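The case against the feature wall

My neighbour Miloslav Rusnák has been told he needs palms. He runs a repair bench in the back half of a shop in Stotlow, and when he mentioned he was finally going to paint over the nicotine yellow, everyone who came to the counter had the same advice. Get a leaf print. It opens the room up. It brings the outdoors in.

I have some doubts about bringing the outdoors in. The outdoors is free and has already been installed.

The leaf wall began, as far as I can tell, in hotel bars. From there it went to cafés, dentists, the sort of gym that sells juice, and now the spare room. A decorator I spoke to, Ludmila Gajdoš, quoted Miloslav $2390 to paper three walls, with the old surface stripped first. She was quite open about the appeal. People see it in a photo, they like the colour, and they ask for it by the roll. She also told me she is asked to take down nearly as much as she puts up.

The claim made for these papers is that they calm you. The Nonholm catalogue, which Miloslav keeps beside the kettle, says its Dudek range will "restore focus to the busiest workspace." I would like to know how anybody measured that. My own focus, such as it is, has never been restored by a picture of a frond. 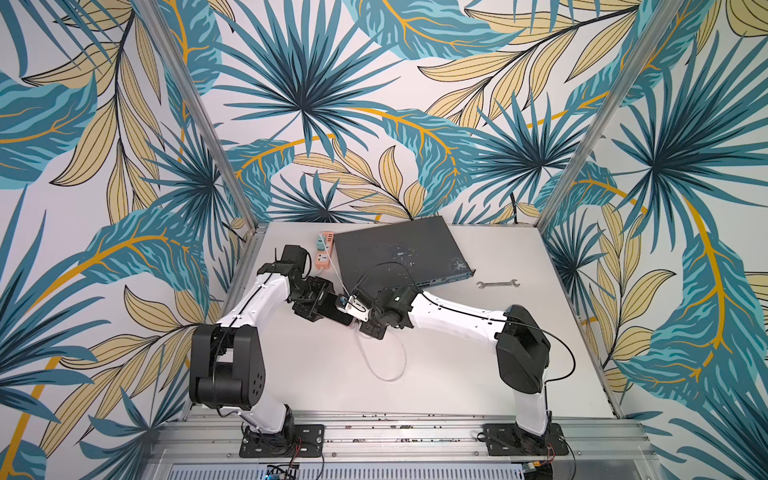

A workbench has one job, and it is to let you see what is on it. Good benches tend to be dull for that reason. You want to put a small part down, look away, look back and find it. The plain pale top does that job without any help from the walls: a dark network switch with its scuffs shows up at once on the light gray, and so does the silver wrench lying next to it. Even the salmon-pink power strip with a teal plug in it is easy to find. Lift your eyes, though, and there is navy and teal and yellow on all three sides, and somewhere in your head a small clerk has to sort the useful shapes from the ornamental ones. Maybe the clerk gets used to it. I'm told people who live beside railway lines stop hearing the trains, but I have never heard that offered as a reason to move there.

The defenders will say I am being joyless. Khôi Mạc, who papered his own workroom in July and is very happy in it, said exactly that to me over a beer. He says a plain wall is a wall you have given up on. He also says customers compliment it, and I believe him. Customers compliment all kinds of things while they wait for a receipt.

My objection isn't to pattern. My aunt had brown and orange circles in her hallway until 2001 and I was sorry to see them go. But she picked them because she liked circles, and she never said they did anything for her breathing. What bothers me is the sales talk, the idea that a wall has to be working on your behalf. Paint it green if you like green. Put up palms if you like palms, and budget for the day you don't.

Miloslav, for the record, has ordered one roll of the Dudek to try behind the door. The tins of off-white are still stacked under the stairs.

More from Opinion
Who asked for the open kitchen?
Blažena Tóth: Leave the Prirkberg bus shelter alone
In praise of the bad chair
Your letters, September 2021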